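Vendis opens its doors in Lilton for one day of robot work

Local news

The robot workshop of Vendis in Lilton was open to the public on Saturday, May 25, 2024. Visitors came from the town and from the villages near Hultemura, and by the end of the day the sheet at the entrance had 80 names on it. It was the first open day since the company moved into the old print building in March.

Vendis is a small firm with 8 employees. It teaches robots with human-like hands to do ordinary work on a desk or a packing table: to take a small thing, to move it, to put it down in the right place. The main project has the name Furtună and started last year. The aim is that a robot can help in small shops and repair counters, where the goods are different every day and a normal factory machine would be too expensive to set up.

The doors opened at ten in the morning. In the front room there was coffee and a short talk, which was given twice, in the morning and after lunch. The talk explained how the robot learns. A person shows the task many times, the computer keeps every try, and later the robot must repeat the task without help. For the Furtună project the team has now collected 1040 tries of one task only, the sorting of small goods into a box. The plan is to reach 2000 before the end of the year. Several visitors were surprised that such a simple job needs so much repeating.

After the talk people went in small groups to the work area at the back. Children could go in with an adult. The visitors were asked to stay away from the arms while they were moving and to keep bags off the floor. Questions were allowed at any time, and there were many of them. People wanted to know how strong the fingers are, what happens if the electricity stops, and whether a robot of this kind could work in a kitchen. The answer to the last question was that a kitchen is still too difficult, mostly for reasons of water and of knives.

Birutė Navickas, who led the groups through the building, said that the company does not want to show only the good moments. "If you see the robot drop something, then you see a normal working day," she told one of the morning groups. She also said that the most difficult objects are the flat ones, like cards and thin packets, as the fingers find no edge to hold. Soft cables are a problem too, for the reason that they never lie the same way twice.

There was also a table with older parts, where it was possible to take a finger joint in the hand and bend it. This table was popular with the younger guests. One boy stayed there for most of the afternoon and went home with a drawing of the joint, made for him by one of the engineers.

The town of Lilton supported the day with chairs and with signs from the bus stop. Parking was a little difficult before noon, when the football field next door was also in use. For the next open day the company wants to ask the school if its yard can be used for cars.

A date for this next open day is not yet decided, but it will probably be in the autumn. School classes can visit before that time if they write to the office. Entrance is free. Groups should not be bigger than a normal class, and pupils need closed shoes for the work area.
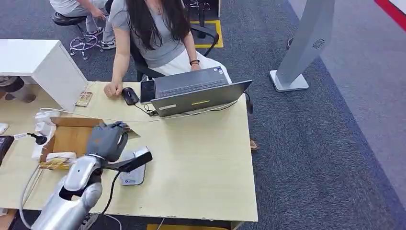
At the desk in the work area
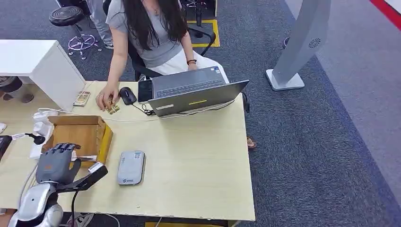

Comments (1)

Rasmus
I was in the group after lunch and I liked that we could ask everything. But I would have wanted to hear more about the shops. My sister has a repair counter and she has no space for an arm of that size, so is a smaller one planned? And please do the talk a little slower next time, from the last row it was hard to follow the part about how the tries are kept.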